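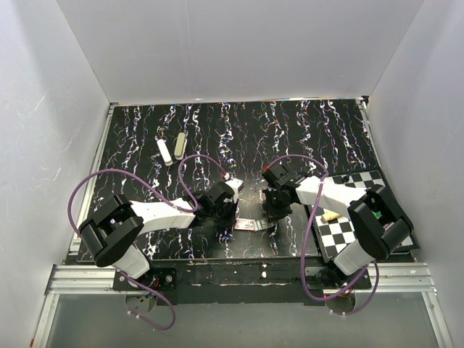 Both arms over the bench, with two note-sized papers between the grippers

Search tips Enter keyword Go

Working next to a two-arm bench: tips from the Rutgate workshop

Updated September 16, 2019

We put the first arms into the sorting room at Rutgate last year and most of what follows was learned by getting it wrong. The room handles small mixed stuff: returned stationery, game pieces, cards, odd bits out of drawers. It used to be four people at a long table. Two of them now spend most of the day setting up trays and checking what comes out, and the other two have moved to repairs. If your workplace is about to do the same, these should save you a few bad mornings.

Setting out the bench

Put down less than you think. Two flat things in the middle and a few others towards the back and sides is plenty for one go. When we started we tipped out the whole tray, as you would for a person, and spent the next hour picking things up off the floor.

Flat items are the awkward ones. Paper and thin card lie tight against the surface and a gripper has to come at them just so. Lay them end to end with a bit of space round them, never overlapping, and press out any curl first.

If you use a checkered board, it doesn't have to be dead square to the bench, but leave it alone once the run has begun. Small black pieces are hard to pick out on the black squares – move them to a white one before you start, or you will miss them yourself at clearing up.

Long thin things like staplers go at the back, side by side.

Cables

Leave slack. A cable that looks tidy with the arm at rest may be too short when the arm reaches across, so have someone move the arm through its full reach before you put a tie on. Ours are purple, which shows up well against the dark top. Walk round and look at the loops at the front before each shift. Those are the ones that catch on sleeves.

Don't hang anything on the side rails. That includes your lanyard.
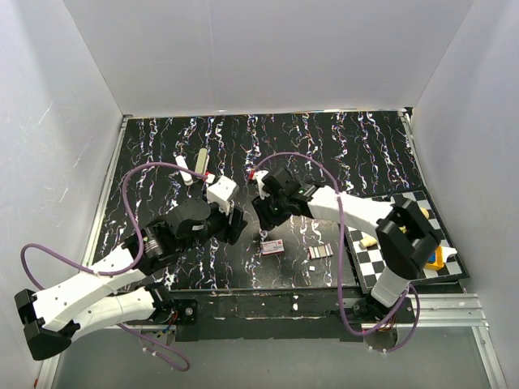 Grippers close together in the middle of the bench, flat cards in front and the checkerboard mat on the right

Cleaning up

Brush the front lip of the bench every time you stop. Bits and specks gather along there and nobody's job covers it unless you write it down. A dry paintbrush, the 30 mm sort, does it well. Spray cleaner goes on the cloth and never on the bench.

Keep a lidded tub for strays. Little pieces end up under the mat, so lift it at the end of the day and put it back where it was. We marked the corners on a paper plan that hangs by the door.

Keeping count

We log finished items in Celau, one line per tray. In the first full week it was 471 items, and last week it was 642. The old table did better than either of those on a good week, and it's worth saying so to whoever is asking you for figures. What has changed is that the late afternoon is as steady as the morning.

Don't bother setting a target before you have a month of numbers. Civcombe, who supplied the bench, talked about 3,000 a week when they came to see us and we wasted a lot of time worrying about that.

The people side

Swap over at lunch. Watching arms is more tiring than sorting by hand, and a whole day of it makes people careless. Rokeya Begum drew up the rota we use now, with half days at the bench and half at repairs, and the grumbling mostly stopped.

Let the people who did the job by hand decide how things are laid out. They know which pieces roll. For our first fortnight the layout came from the office and it was poor.

Agree one word for stop and use it for nothing else. Ours is "stop". We tried a bell.

Write faults in a paper book as well as on the Kyei board. The board gets wiped on Fridays. Put the time, what was on the bench and what the arm was reaching for, and leave the item where it fell until someone has looked.

Gloves off when you handle cards, and hair tied back for everyone, visitors too. Spare bands are in the top drawer.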